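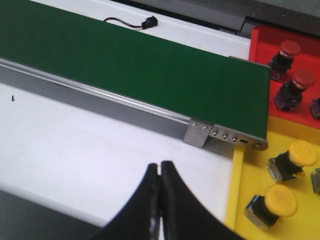
Murix calculates birth charts for working astrologers. It has no interpretation text, no daily forecasts and very little colour. The user enters a date, a time and a place, and the program returns a wheel, a table of positions and a list of aspects. It is maintained by a small office in Zellville, where I spoke to its lead developer over one long morning. We kept to the subject of birth times and houses, because those are the parts of a chart that most often differ between one program and the next.

The developer came to the work from surveying and has practised astrology privately for longer than Murix has existed. "I read charts for people I know," the developer said. "I don't discuss the readings here. What I can discuss is whether the degree on the page is the degree that follows from the data you typed in. That is a separate question and it has an answer."

The first source of disagreement is the clock. A chart is computed for a moment in universal time, and a birth record gives a local time. The conversion depends on the rules in force at that place on that date, including any summer time. For modern births in most countries this is settled. Before standard time was adopted it is a matter of longitude, and between the two lies a period in which neighbouring towns could keep different time.

"People assume the planets are the hard part," the developer said. "The planets are solved. You take a published ephemeris, you interpolate properly, and every decent program agrees to well below a minute of arc. If two programs show you a different Ascendant for the same birth, look at the time zone line first. Nine times out of ten one of them has applied summer time and the other hasn't."

An hour's error has little effect on the slow planets. The Sun moves two and a half minutes of arc in that time, and the Moon moves roughly half a degree. The angles are a different matter. The whole zodiac crosses the eastern horizon in a day, so the Ascendant advances by one degree every four minutes on average, and by fifteen degrees in an hour. The rate is uneven. At northern latitudes Pisces and Aries rise quickly and Virgo and Libra rise slowly, and the further north the birthplace, the greater the difference.

Murix takes its place data from the Vallejo gazetteer, a licensed table of coordinates and time histories. The last revision altered 260 entries. Most of the alterations were to coordinates and made no visible difference to any chart. A smaller group changed the start or end date of summer time for a district, and those moved the angles for anyone born in the affected weeks.

I asked whether users were told.

"They are told in the release notes, which are read by a handful of people. So we also store the offset with each saved chart. If you open a chart you made four years ago and the table has since changed, the program keeps your old value and puts a mark beside it. You can accept the new one or leave it. We never recalculate a saved chart silently. An astrologer may have given a reading from it, and she needs to be able to see what she was looking at when she gave it."

The second source of disagreement is the choice of house system. Murix offers 10. The default is Placidus, which divides the path of each degree of the ecliptic by time, and which needs an iterative calculation for the intermediate cusps. Whole sign houses need almost no calculation at all. The sign on the Ascendant becomes the first house in its entirety, the next sign becomes the second, and so on round the wheel. Between these are the equal system, Porphyry, Regiomontanus, Campanus, Koch and several that the developer described as "requested by two or three people each, and kept because they cause no trouble".

The difference shows most plainly in which planets occupy which house. A planet late in the second house under Placidus may fall in the third by whole signs, and the reader who takes the second house for money and the third for letters and short journeys will then say something different about it. The developer declined to recommend one.

"I have a preference and I keep it out of the software. The default is Placidus because that is what most of our users learned with. If we changed it tomorrow, I would expect a very full inbox by the afternoon. It says nothing about which is correct."

Placidus has a known limit. Inside the polar circles some degrees of the ecliptic never rise or never set, and the time division it relies on cannot be made for them. Programs deal with this in different ways. Some switch to Porphyry without saying so. Murix draws the chart without intermediate cusps and prints a notice asking the user to choose another system.

"That notice is the most complained-about line in the program," the developer said. "People read it as a fault. But a substituted system that looks like the one you asked for is worse. You could work from that chart for years."

The third matter is the recorded time itself. Birth times are often rounded. In the office's test collection of 1378 charts, all of them entered from written records supplied by users with consent, the minutes figure is far more often a multiple of five than chance would produce, and whole and half hours are the commonest of all. The developer reads this as a fact about midwives and clocks. A time written as 3.30 in the morning should be treated as a time somewhere near 3.30.

For that reason Murix can show a range. The user sets a margin, say ten minutes either side, and the table prints the earliest and latest position for each angle and cusp. Any planet which changes house inside the margin is listed at the foot of the page. In the test collection, with a margin of five minutes and Placidus houses, 101 charts had an Ascendant that changed sign.

"For those, the rising sign is not known," the developer said. "It may be known by other means, if you think rectification works. From the record, it isn't. I'd like to see that stated in the consultation before anything is built on it."

Rectification is the practice of working back from dated events in a life to a more exact birth time. Murix includes no tool for it. There has been steady demand for one, and a prototype exists in the office, but the developer is unhappy with it. Given enough events and a generous choice of techniques, the prototype found a convincing time for almost any set of dates, including sets that had been shuffled between charts. Work on it stopped there. Users who rectify by hand can enter the result, and the program has a field for the source of the time, with separate codes for certificate, family memory, rectified and unknown.

The source field is optional at present. It will become compulsory in the next version, due in September. A chart marked unknown will be drawn for noon, without angles or houses, and with the Moon's range for the whole day printed beside it. The Moon travels between roughly twelve and fifteen degrees in that time, so its sign is uncertain for a good many people who have no recorded hour of birth.

We turned to printed almanacs, a subject on which the office receives regular letters. Risteck, which publishes a pocket almanac, uses the Murix routines for its lunation tables. A new or full moon happens at one instant everywhere, but the calendar date depends on the reader's time zone, and a lunation close to midnight is printed on different dates in different countries.

"Somebody writes to say that our new moon is a day out. I ask which almanac they compared it with and where it was printed. That usually ends the correspondence. The Risteck tables give universal time at the head of each column, but it's in small type and I accept that people go straight to the date."

The same applies to the house in which a lunation falls. A general column written by Sun sign counts houses from that sign, so the new moon in the sign after one's own is always in the second solar house. A personal chart counts from the Ascendant, and the same new moon may fall anywhere. Murix prints both if asked, in adjoining columns, headed "solar" and "natal". An earlier version headed both columns "house" and distinguished them by a symbol. The developer called this the worst decision in the program's history, and said it survived for three versions.

The final topic was the lunar node, for which the program offers a mean and a true position. The two can differ by more than a degree and a half. The mean node moves steadily backwards; the true node wavers and at times goes forwards. Both are legitimate quantities, and textbooks seldom say which they have used. The printed chart now carries the word "mean" or "true" next to the symbol, together with the house system, the offset applied and the source code for the time.

"It's an ugly line of text along the bottom," the developer said. "We've been asked for a switch to hide it. There won't be one. You can make it smaller."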